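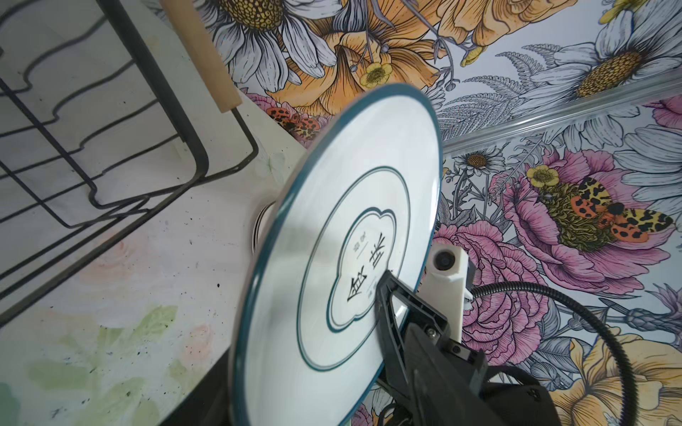

1/
Dish rack corner, part two. Last time I did the shelf over the stove. This one is the stretch of counter with the black wire rack and the flowered wallpaper behind it.

2/
The white disc with the dark teal rim now has a place. It has been on the table, on the windowsill and on top of the fridge since April. Larysa Kravets wants it kept flat and in the kitchen, so it's going in the shallow drawer with the trays.

3/
I can't read the big Chinese characters in the middle. If you can, reply and I'll pass it on to her. There's small gray text above them too. I like the scalloped line around the center.

4/
The rack stays. I looked at a smaller one in Plullville for 23 dollars and it would have held three plates and a cup. The wavy wires on ours are annoying to wipe but things stand up in it.

5/
How I clean the rack: take everything out, put it in the sink, hot water and dish soap, ten minutes. Old toothbrush for the places where the wires cross. Dry it with a towel before it goes back on the counter.

6/
Gaetano Fontana asked about vinegar. I use it on the kettle. On the rack I stick with soap. If yours has spots where the coating is gone, vinegar won't help with that.

7/
Wooden handles: I dry them by hand now. Left one standing in the rack overnight all winter and it went rough. A little mineral oil and a day on a paper towel fixed most of it.

8/
Counter is white with small dark dots and some pale pink and green flowers. It hides crumbs very well. I wipe it whether it looks dirty or not, left to right, ending at the sink.

9/
A couple of people asked about the wallpaper. It came with the apartment. It's busy, I know. We talked about painting over it and decided against it. I go over it with a dry cloth and keep the wet stuff at the other end.

10/
Rule for this corner from now on: dishes and whatever is drying. Mail goes by the door. Batteries go in the tin. Myroslav Pavliuk, your bike light is in the tin.

11/
Took 16 minutes with the rack soaking. Most of that was deciding about the drawer.

12/
Next is under the sink. I have three half-full bottles of the same floor cleaner down there and I'm going to combine them first.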